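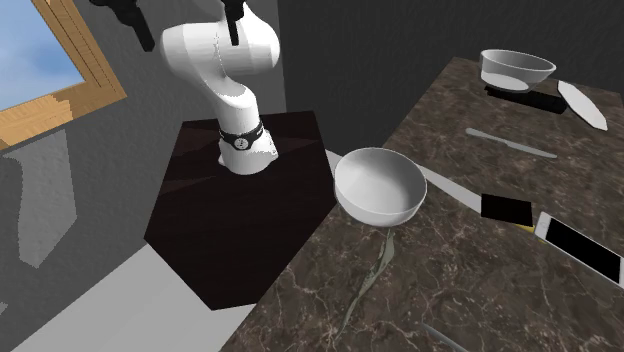 Etlow bus shelter row rumbles into ninth month

Apr 12, 2015

The parish of Etlow will get its bus shelter back in May, nine months after the old one was taken away for what the district called a short period of refurbishment.

The shelter, a brick affair with a bench and a view of the pond, stood on the Otby road for 40 years and was last painted when the number 8 still ran on to Landen. It was removed after a survey found the roof to be "approaching the end of its serviceable life", a condition that several regular passengers said they recognised.

Since then those waiting for the bus have stood under the chestnut tree by the church wall, which keeps the rain off until the rain has filled it up, and then delivers it all at once. The parish clerk has received 130 letters on the subject. A fair number, she concedes, are from the same address.

The delay has been put down to a difference of opinion over which way the new shelter should face. The district's drawings had it facing the road, so that passengers could see the bus coming. The parish wanted it facing the pond, as before, on the grounds that the wind comes off the road side and the bus can be heard from Otby in any case. A compromise drawing, with the shelter placed sideways, was withdrawn when somebody noticed that its open end would be in the hedge.

Emil Fuchs, who has caught the 8 to work for most of his adult life, went to all three public meetings and spoke at two of them. "I don't mind which way it faces," he said. "I'd sit in it backwards. I would just like there to be an it."

The builder, Marti, has now been told to go ahead with the pond-facing version, with a small window in the back wall for anyone who wants to keep an eye on the road. The window was suggested at the first meeting, in the autumn, and minuted under any other business.

Silvan Riedl, who speaks for the district on transport matters, said he was pleased that a solution had been found which reflected the views of residents. Asked whether the work would be finished by the end of May, he said that it would certainly be under way – weather permitting, and subject to delivery of the bench.

The old bench is in storage at Landen. It was found to be in good order, but is two inches too long for the new shelter.

While the work is going on the stop will move to the far side of the pond. Timetables are not affected, though passengers are advised to allow extra time for the walk round.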